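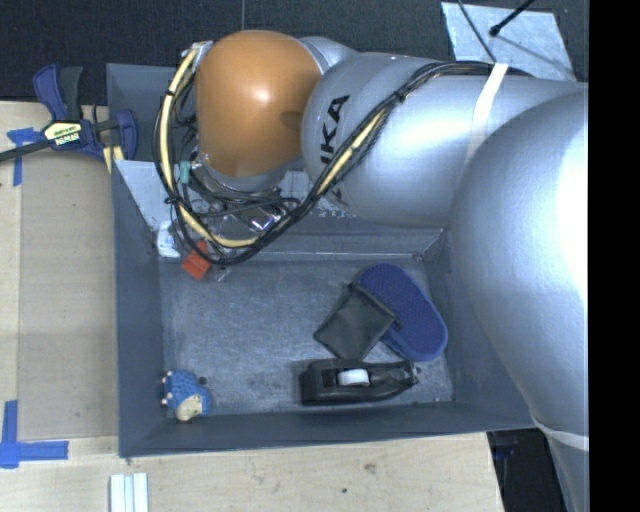

Figura 1. Brazo KUKA sobre el cajón de piezas. Fijaos en el recorrido de los cables alrededor de la muñeca.

Práctica 4. Repaso del mazo de cables

Lunes, 6 de noviembre de 2023

Hoy toca lo que siempre dejamos para el final, los cables. Yo empecé en esto mirando solo el programa, y la primera avería seria que me comí (en Bovier, un abril) fue un hilo partido dentro de una funda que por fuera estaba perfecta. Desde entonces miro primero el mazo y luego ya abro el portátil.

En la figura el mazo baja pegado al brazo, da la vuelta por debajo de la tapa naranja y sube por el otro lado. Ese bucle es la holgura que necesita la muñeca para girar. Si lo dejáis corto, tira de los conectores; si lo dejáis largo, acaba enganchando la pared del cajón o algo de dentro, ¡y hay de todo ahí dentro, desde un portarrollos de cinta hasta un muñeco!

Cómo lo hacemos en la celda Stolach:

Parada y bloqueo. La llave se la guarda quien mete las manos.
Bridas: quitad las 2 más cercanas a la muñeca y poned nuevas, sin estrangular la funda.
Funda: pasad los dedos por toda la curva buscando aplastamientos.
Conectores pequeños: tirón suave, uno a uno.
Giro lento de la muñeca en manual, los dos sentidos, con un compañero mirando el bucle.

Apuntad las horas en la hoja Wegener. Repetimos cada 600 horas de marcha, o antes si ha habido choque.

Para el próximo día traed dibujado el recorrido del mazo, a mano me vale.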